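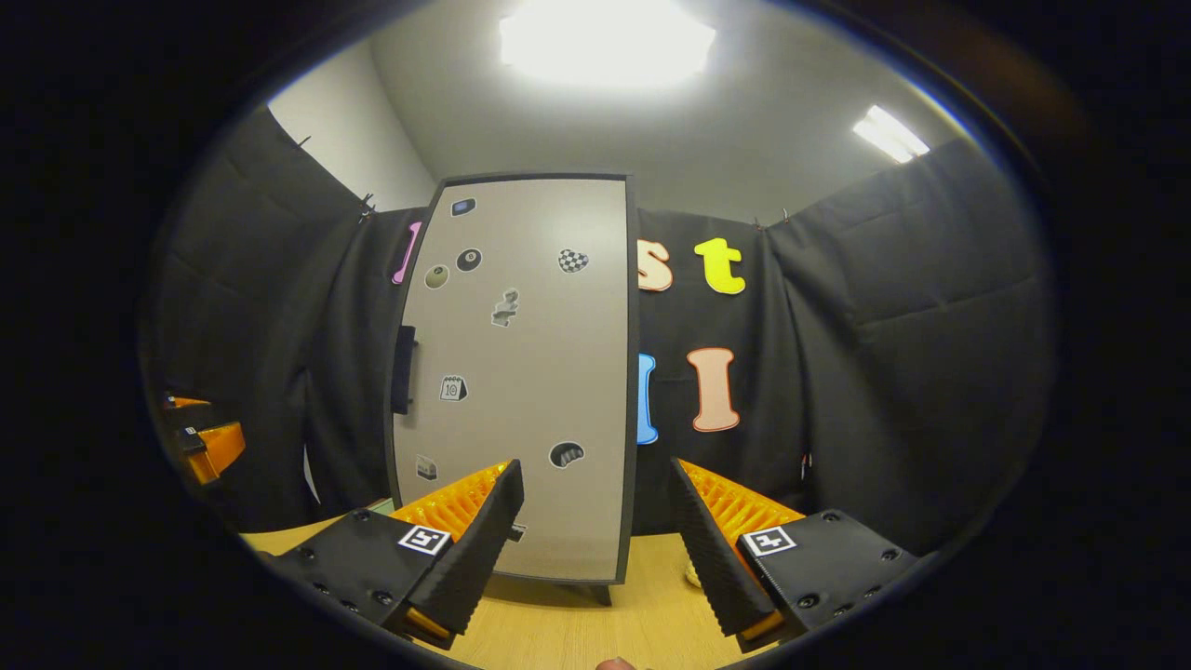
The sticker board, club room, Jorkholm.

We had 12 tries each and the board had to stay standing. I was on my second when the gripper pinched air again, just short of the eight ball.

"Lower," my sister said. She kept score for the Riltarthorpe team and wasn't supposed to help us.

I went lower. The calendar sticker said 10, and I decided to go for that one in July, at the final, if we got there. For now I wanted the checkered heart.

The coach read out the Valix score from the other table. They had 14 points. We had 2.

"Is that with the bonus?" I asked.

"Without."

I squeezed the handle, let the fingers open, and lined them up with the heart. My sister put down her pencil to watch.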